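Why Doesn't a Shelf Fall Down?

A shelf has one job, and it is a dull one. It has to stay put while you pile things on it. Most shelves manage this for years without a word of thanks.

How? Start with a book. Gravity pulls it down, all day, even at 3 a.m. The board under the book pushes back up just as hard. Then the board leans on its poles, the poles pass the load to the feet, and the feet hand it to whatever is underneath – which had better be strong.

Put the heavy things on the lowest level. A shelf with bricks on top and socks below is a shelf making plans to tip over.

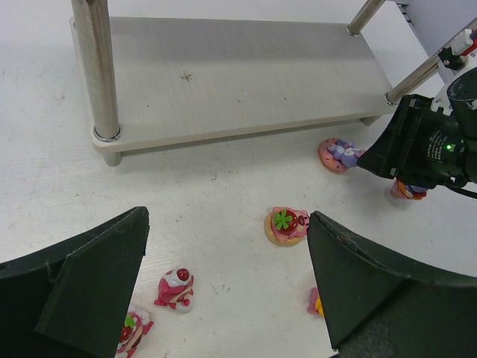
Short feet help too. They keep the bottom board up off the surface, so a small spill can be wiped away before the board soaks in it. Metal poles don't bend easily, but a thin board might sag in the middle if you load it with all 11 of your dinosaur encyclopedias. Try six. Your dinosaurs have waited this long.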